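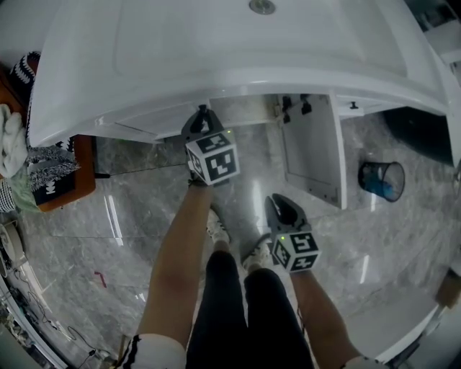 Under-sink day in the hall bathroom, cabinet door open and ready to go.

I have put off the cabinet under our bathroom sink for so long that I'd started opening the door just wide enough to shove things in sideways. You know the kind of cabinet I mean! The drain pipe is in the way, there's no shelf, and everything you own in a squeeze bottle ends up lying down and dripping on everything else. Well, I finally did it, and I learned a few things I'm going to write down before I forget them.

Take everything out first. Everything. I tried to do it in halves last year and all I did was swap the left half with the right half. Spread an old towel on the floor and pile it all there (if you have shiny tile like ours, the towel also keeps bottles from skating off across the room). I found three half-used tubes of the same hand cream and a hair clip I'd accused my sister of stealing. Sorry, Meg.

Wear shoes with some grip. I used to do this sort of job in socks and I've gone sliding more than once.

Pull the wastebasket up close. Ours is a black mesh one that lives beside the vanity anyway, so I can toss things without getting up. Mesh is great for paper and cotton balls, but anything sticky or leaky needs a bag, so leave a couple of spare bags where you can grab them.

Now wipe. I use warm water with a little dish soap, then go over it again with plain water, and I start at the back so I'm not leaning my sleeve in the clean part. Run a dry paper towel around the pipe joints while you're in there. If it comes away damp, stop and deal with that before you put one single thing back. A slow drip will ruin a cabinet floor while you're busy admiring your new bins.

Check the hinges too! Open the door all the way and jiggle it gently. If it wiggles, snug up the screws by hand with a regular screwdriver and quit as soon as they feel firm. My neighbor Jozef Van Dijk stripped a hinge hole with a power drill and had to fill it with toothpicks and wood glue (it worked fine, but he was cranky for a whole afternoon).

For putting things back, I bought two Ledura bins, the 13-inch ones, and they slide in on either side of the pipe like they were made for it. Measure yours first, and measure with the door open, because the hinges steal a bit of the opening. Daily stuff goes in the front bin and backups go behind. Cleaners went up high in the hall closet, away from my nephew.

The whole thing took me 60 minutes, and that includes a coffee break. Next up is the linen closet, where I'm fairly sure there's a fitted sheet for a bed we don't own anymore.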